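Skurkdale Clothes Swap - your questions answered

Last updated 6 Mar 2024

I get the same handful of emails before every swap, so I've put my answers in one place. If yours isn't covered, drop me a line through the contact page and I'll get back to you (usually in the evening, once the washing up's done).

How does it work?

You bring clothes you don't wear, you get a token for each one, and you spend the tokens on whatever you fancy. No money changes hands for the clothes. Entry is 90p, which goes towards the hall.

When is the next one?

The big one is in September, when everyone suddenly needs jumpers and school stuff. There are smaller swaps in between and I put those dates on the noticeboard page as soon as the hall confirms them.

How many things can I bring?

Up to ten, please. I didn't have a limit at first and we ended up with 208 items left over at closing time, all of which came home in my car. I could barely see out of the back window!

Do I need to bring hangers?

It helps a lot if you can. Any sort will do, and odd colours are fine. Pop a sticker on if you want them back.
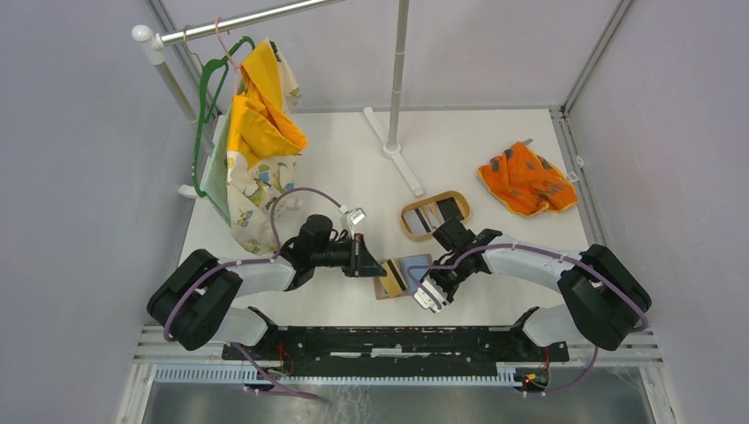 Two hangers on the rail, one green, one pink.

Do things have to be perfect?

No, but they do need to be clean and wearable. A missing button is fine as long as you tell me. Bobbles are fine too - half my own wardrobe is bobbly. I do say no to broken zips, underwear, and anything that smells of the shed.

I've got a small hole in something lovely. Can you help?

Bring it to the mending table. We've got thread in most colours and a tin of patches, and someone will show you what to do if you've never held a needle.

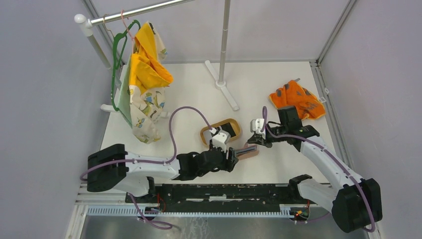 We can't take on big jobs like new linings or taking up curtains, and if there's a queue I'd ask you to stick to one item each so everybody gets a turn.

Do you take children's clothes?

Yes please, from newborn up to about age twelve. They go faster than anything else, so come early. Tie sets together with a bit of wool or they'll wander off in different directions.

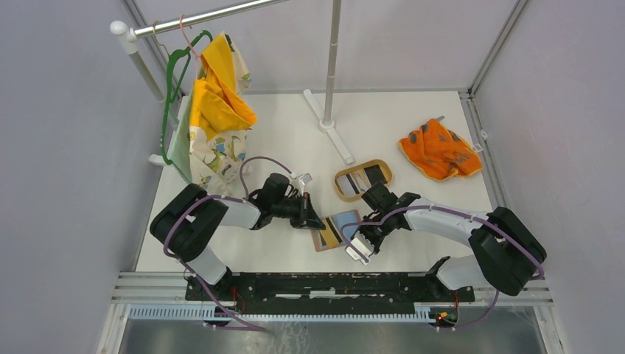

Photo: Skurkdale Clothes Swap

What about baby blankets and bedding?

Blankets and muslins, yes. Pillows and duvets, no, I just haven't the room.

What if I don't use all my tokens?

Keep them for next time. They don't run out. One regular has been saving hers up for a winter coat and I'm quite nervous about it.

Where do the leftovers go?

Good stuff goes to the Barko charity shop on the high street. Anything too tired for them goes in the rag bag.
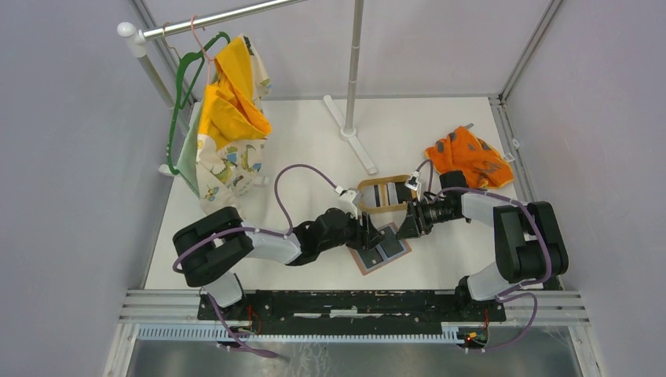

Yellow cloth and dinosaur print on the rail.

Can I get there by bus?

Yes, the 102 stops right outside the hall. There's a bit of parking round the back too, but please leave the gateway clear for next door.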